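Marzo, casi medianoche

Escribo rápido que se me cierran los ojos. Todo el día con las dos pinzas de mano, la vieja y la que mandó Nele Albers de Starnolness. Mismo soporte, misma cámara ojo de pez, distinto gatillo. La vieja pesa más pero cierra parejo. La nueva cierra con un tironcito al final, como si dudara. No me gusta. A Jairo sí, dice que me acostumbro en dos días.

Por la mañana calibración, fatal. El controlador Wotham perdió la conexión tres veces, la última a mitad de guardar. Cambié el cable y seguí. Lote 721 a la basura, hay que repetirlo entero. Avisar a Hagos, que lo estaba esperando.

Después la tela de rayas. Es lo que peor llevan las dos, los dedos resbalan en el pliegue y agarran de más o nada. Con la vieja hay que entrar casi de lado. Con la nueva todavía no sé, me faltan repeticiones, llevo más de 15 y no saco nada en limpio. Probar mañana con las almohadillas blandas, las que quedaron en la caja de Futevach.

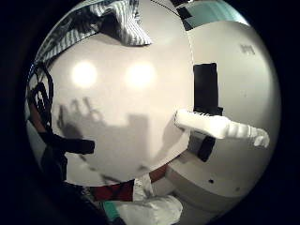
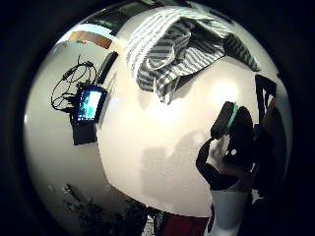
La tela de rayas en las dos tomas, cámara de la pinza de mano.

Lo de la luz me preocupa más que el gatillo. En la primera hay dos reflejos redondos en el tablero, bien fuertes, y una sombra gris ancha abajo, en el centro. En la segunda el brillo está en la pared blanca, a la derecha, y se ve la sombra de un brazo. Baldur dice que el seguimiento aguanta eso sin problema. Yo no lo veo tan claro, quiero mirar las trayectorias antes de darle la razón. Si hay saltos bajo la exposicion y listo.

También la pantalla: el azul brilla mucho en la segunda. Apuntar el valor del brillo antes de tocarlo, que la otra vez no lo apunté y perdimos una tarde.

Llamó Halldóra a las seis. Quiere una tabla con las dos pinzas para la reunión, peso, recorrido, fallos de agarre. Le dije que sí sin pensar. No tengo ni la mitad. El recorrido lo saco de la hoja de Nele, el peso hay que medirlo con la cámara puesta, sin la cámara no sirve de nada.

La muñeca derecha me duele, toda la tarde con el gatillo duro. Mañana alternar con Jairo, media hora cada uno.

Pendiente: almohadillas, repetir el 721, devolver el trípode a Tesfamariam, comprar bridas. Y contestarle a Nele, que preguntó por el tironcito y le dejé el mensaje en visto. Me voy a dromir.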